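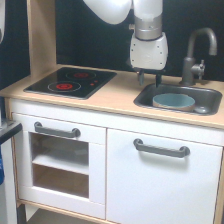 Girnstead Publishes Kitchen Chore Results for Single-Arm Manipulators

GIRNSTEAD, 2 June 2021 - Nodari, a test laboratory for service machines, has released the first results from its kitchen chore benchmark, run on a toy kitchen with a sink, a two-burner stovetop and an oven compartment. The benchmark asks one question: which ordinary kitchen tasks can a single arm with a two-finger gripper finish without a person stepping in?

The report covers 1592 trials across 69 task variants. A trial counted as complete only if the object ended up in the stated place, upright where that applied, with no human contact after the start signal. The arm finished 849 of them. A further 147 were stopped by the operator, most often when a finger pressed against a fixed part of the kitchen such as the faucet or the rim of the sink.

Results depended heavily on the type of task. Moving a light object between open areas of the counter was the most dependable group. Placing an item on a burner was close behind, provided the item had an edge the fingers could close on. Tasks at the sink were weaker. A wide, shallow bowl resting in the basin has to be gripped by its rim, and the gripper must come down between the bowl and the basin wall while staying clear of the spout. Small errors in the estimated position of the bowl were enough to spoil the grip.

Doors were weaker still. A bar handle is easy to grip, but the hand must then follow the arc of the door while holding on. In many failed trials the arm pulled in a straight line and the fingers slipped off the handle. Reaching through an open compartment to a shelf was attempted only in the later test rounds and is reported separately.

"The short answer to whether a machine can do the dishes is no," said Leen Hamdan, who leads the benchmark at Nodari. "It can move a bowl out of a sink in a kitchen it has been set up for. Washing the bowl, drying it and finding room for it in a cupboard are three more problems, and we have only started to measure the third."

The test kitchen has no running water and no heat. Wet surfaces, food residue, breakable dishes and full-weight cookware are outside the scope of this release. Nodari advises against using the completion figures to predict how an arm would perform in a home. They are meant for comparing control methods under fixed conditions - same kitchen, same objects, same starting positions.

Two control methods were compared. The first, Sundqvist, plans each motion from a measured model of the kitchen. The second, Nelico, is trained on motions guided by a human operator. Sundqvist was more consistent on counter tasks and needed a new survey whenever the kitchen was shifted. Nelico coped better with shifted objects and was slower to let go of them, which lengthened the average trial. Neither method recovered well after dropping an object. In most such cases the arm carried on with the placing motion with nothing in its grip.

Testing began in January. The next round will add tasks in two stages, such as opening a door and then placing an item inside, along with trials in which an object is moved partway through. The full task list, scoring rules and per-task results are available on request from the Nodari press office in Girnstead.

Contact: Nodari Press Office, Girnstead | © 2021 Nodari. All rights reserved. | Back to top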